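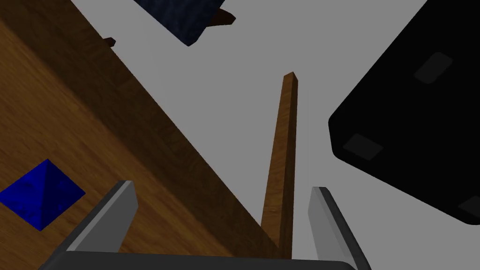

Paths > Doolan and Kendley > Minutes

January
Minutes taken by Noémi Virág

Doolan and Kendley Paths Group
Minutes of the meeting held on Thursday at 7 p.m.

Present: Sándor Kocsis (chair), Bianka Erdős, Danica Vávra, Noémi Virág (minutes)
Apologies: Réka Kocsis

Minutes of the previous meeting
Agreed, with one correction. Under "Drainage", the pipe recorded as blocked at the Kendley end is the one at the Doolan end. SK signed the corrected copy.

Matters arising
The landowner at Sestach has replied to the letter about the headland path. He will leave the cross-field line unploughed up to the hedge but asks that the waymark be moved to the field side of the gatepost, where his hedge cutter will not catch it. Agreed. DV to move it.
The missing fingerpost arm at the lane end has not been found. BE has asked for a price for a replacement in oak, with routed lettering to match the existing arm. No reply so far.

Drainage, Kendley to Doolan
BE walked the length after the heavy rain. Water is leaving the ditch at the low point and running down the path for 400 metres before it finds the culvert. The surface dressing has washed off along most of this and the sub-base is showing. BE's view is that new stone would go the same way unless the ditch is cleared first and a cross drain put in above the bend. SK asked whether a shallow open channel would do. BE said that it would silt up with leaves each autumn and that a piped drain with a stone headwall would need less attention. Agreed to clear the ditch first and look again after the next wet spell. The ditch is the landowner's to maintain, and SK will write before any work is booked.

Stiles and gates

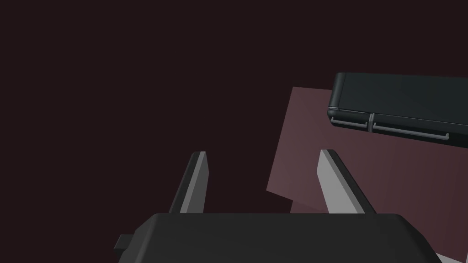
The squeeze stile at Sestach was reported as too tight for walkers with rucksacks. DV has measured it and found that the base is within the usual width and the difficulty is higher up, at hip and waist height. The posts have moved so that they lean in towards each other as they rise. The lean is greater on the uphill post, where the ground has crept. DV proposed digging out that post, resetting it upright on rammed stone and leaving the other alone until the effect could be judged. BE would reset both together so that the ground is only opened once. After discussion it was agreed to reset both. The path will stay open during the work by way of the field gate, subject to the landowner's consent.

The ladder stile near Hirnenora has two loose treads. DV has screwed them down as a temporary repair. Replacement treads to be cut from the timber left over from the footbridge. The kissing gate on the same path closes properly again now that the hinge has been packed.

Finance
The balance stands at £2,379. The pipe for the cross drain, if approved, would come from this. The fingerpost arm will be treated as a separate item when the price is known. Receipts for fixings to go to SK before the end of the month.

Path survey
RK had sent a note. Four paths remain unsurveyed, all on the Hirnenora side. She can take the two nearest the road. BE will do the others when the stock has been moved. Survey sheets should give the grid reference of each fault, as several of the last batch gave only a field name and the names differ between maps.

Any other business
SK noted that the tool store key sticks in cold weather and asked that oil not be used on the lock. Graphite has been left on the shelf.
DV asked that the brushcutter be returned with the guard fitted.

Actions
SK: write to the landowner about the ditch; obtain consent for use of the field gate.
BE: chase the price for the fingerpost arm; survey the remaining paths.
DV: move the Sestach waymark; reset both stile posts; cut new treads.
RK: survey the roadside paths.

The meeting closed at 8.40 p.m. Next meeting to be arranged once the ditch has been inspected.

Contact the group | © Doolan and Kendley Paths Group | Back to top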